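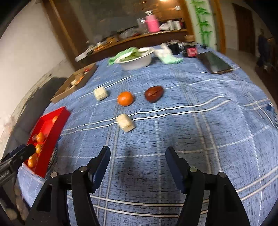 Wendisent hand gripper, with fruit in the red tray

Nolstead Makers Forum > Robots and automation > Kit reviews

Wendisent gripper kit – anyone else paid for one?

plaidtable
Posted August 24, 2021

I've had the Wendisent kit since February and have put off reviewing it in the hope of liking it more. It's the hand-held one: you squeeze, two fingers close, and the recording goes off to Bukeck, who turn it into something an arm can copy. That's the offer, anyway. You buy the hardware once and pay Bukeck by the month until you lose interest or your card expires.

My task is mandarins into a tray. I picked it because the kit's booklet suggests "a simple household sorting job" and I own mandarins. There are other bits on the cloth so the software has something to ignore.

Good: the fingers are solid. Big bolts, no wobble, and the blue pads hold a mandarin without juicing it.

Bad: the grip is stiff enough that my forearm gives out well before my patience. The booklet recommends 101 goes at each task before you upload. Why 101 I couldn't tell you. I suspect somebody did 100 and dropped one.

Would I buy it again? Ask me when my wrist's better.

gearbodger
The stiffness is the spring. There's a softer one in the little bag with the spare bolts, the bag everyone throws in a drawer. Swapping it takes two minutes and a hex key. They could have put that on page one of the booklet, but page one is a welcome letter.

plaidtable
I have a drawer. I'll look.

mossy_ohm
Am I allowed to say the Chukwu one is better? Half the weight, and the trigger doesn't feel like a bike brake. I had both on loan and sent the Wendisent back first.

gearbodger
You're allowed to say it. The Chukwu fingers flex, though. Fine for a mandarin, hopeless for anything small with square sides. I tried it on sugar cubes and it posted them across the kitchen.

mossy_ohm
Mine never flexed. Were you squeezing it like a bike brake?

gearbodger
Possibly. I'd just come off the Wendisent.

tin_lid
What are the cream cubes in the photo? And the shiny brown thing to the right of the mandarin? It looks like a date, or a very small bun.

plaidtable
Distractors. I'm keeping the brown one secret so people have something to argue about.

tin_lid
Date, then.

quarterturn
Not to be the miserable one, but has anybody had a decent result back from Bukeck? I uploaded a full set for putting spoons in a cutlery drawer. What came back was very confident and wrong by the width of a spoon. Support told me to vary my background. It's a kitchen. I can't move the kitchen.

gearbodger
Yours looked like it was all shot from the same spot, going by what you posted last time. You need to walk round the table a bit and start with your hand at different heights. Support said it badly but they weren't wrong.

quarterturn
So I pay monthly to be told to walk round a table.

mossy_ohm
It's a fitness service with a gripper.

plaidtable
My first set came back all right. It was good on fruit by itself and went to pieces when two mandarins were touching. I'm redoing it with a few already in the tray so it sees them bunched up.

quarterturn
That's fair. I never had two spoons touching either. Might give it one more month.

plaidtable
Found the spring, by the way. It was in the drawer, under the welcome letter. Fitting it tonight.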